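Bramgate Kitchen Clear-Up Set – read me first

Hi, and thanks for downloading! I'm Nayara Peixoto and I put this set together with Prasanna Bandara, who did most of the sorting while I argued with the spreadsheet. It's a collection of pictures of small kitchen clear-up jobs: cans by the sink, cups left out overnight, lids that have wandered away from their jars. If you've ever shared a kitchen you know the kind of thing.

What's in it

There are 2678 pictures in the full set and 800 in the small one (start with the small one, it unpacks a lot faster). Each picture has a row in items.csv with the main object, where it is, and whether it's upright or on its side. That last column took us forever. Cans are easy, but squashed cartons gave us real trouble, so 173 rows say "unsure" and I'd leave those out if you need clean labels.

The sink pictures are my favorites. A typical one has a green drink can lying on its side on a plain white surface next to a stainless steel sink, and it goes in as can / beside sink / on side.
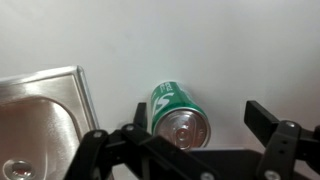 How we named things

"Sink" means the basin and the rim together. "Beside sink" is anything on the surface next to it, and "in sink" is anything past the rim. We write "can" for every drink can and don't record the brand, even when the lettering is big enough to read. Leonie Haberkorn wanted separate names for soda and beer – we tried it for one afternoon and gave up.

Known problems

Shiny metal is a pain. Some early rows list reflections in the basin as objects, and I fixed the ones I found in December, but there are bound to be more. The folder called urville_old still uses the first naming scheme, so please don't mix it with the rest!

Found a mistake? Send me the row number and what you think it should say.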